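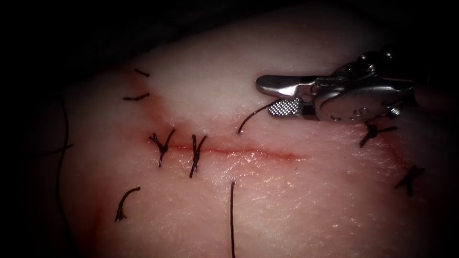
Section 9. Closing a straight cut, interrupted stitches

For the Nikilo practice pad. Black braided thread, curved needle. Read the whole section first.

1. Pad flat, cut running left to right. Clip the base down.
2. Start at the left end. Needle in square to the surface, out the same distance on the far side.
3. Pull through, leave a short tail. Tie – first throw snug, then two more the opposite way each time.
4. Trim tails short. Not flush, knots slip.
5. Move right, same gap, repeat to the end of the cut.

Note: edges should just touch. If they pucker or roll under, its too tight. Cut the stitch out and redo.

Note: each pad takes up to 28 stitches before the holes start to tear. Flip it, use the other side.

CAUTION: Needles are sharp. Never feel for the tip with your fingers. Used ones go straight in the sharps box, not teh trash.

Refill thread: Zanov pack, order no. 390.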